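Two weeks with the Usero handheld grippers, after a month on the Lirico pair. Notes as a thread, mostly for people choosing between them.

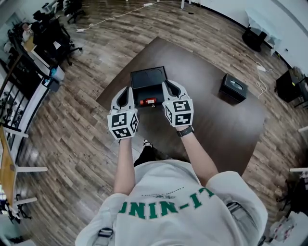

1/ Tracking first. The Usero carries a marker cube on each gripper, so the pose comes from the coded faces. Good when both hands stay in view of the head camera. When I twist my wrist past a certain point I lose it for a few frames.

2/ The Lirico drifts instead of dropping out. I prefer dropouts – they are easy to find in the log and cut.

3/ Fingers. The curved ones with black pads are better on boxes with straight sides. The Lirico has flat tips and I kept pushing light boxes across the table before I got a hold on them.

4/ Small latches are bad on both. Dayana Cisneros files her pads down to a narrower edge for that. I haven't tried it yet.

5/ Numbers so far: 2,216 takes on the Usero, recorded at 60 fps. Calibration takes me 4 minutes in the morning and I redo it after lunch.

6/ Comfort. The shoulder straps are fine. My forearms get tired before my shoulders do. Gonçalo Garcia says the same and he has much longer arms.

7/ Two-handed lifts from the sides are where the Usero wins for me. Both grippers close at close to the same speed. On the Lirico the left one lagged and I had to wait for it.

8/ Still to test: the Basard controller with the same fingers. Wing-sze Poon has one and is lending it to me in June. Will add to this thread then.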